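Durari opens second furnished office house in April

The office rental company Durari will open its second house in Omport in April. The building has 16 furnished rooms, which small firms can rent by the month. The smallest contract is for two months.
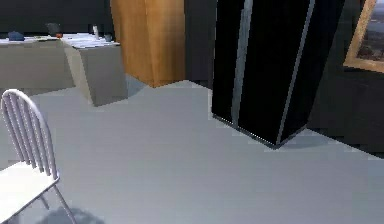
"Many of our customers are only two or three persons, and they do not want to sign for five years," said Cinzia Tedesco, managing director of Durari.

Visits are possible every Tuesday from 2 p.m. Press contact: Parviz Ebrahimi, Durari.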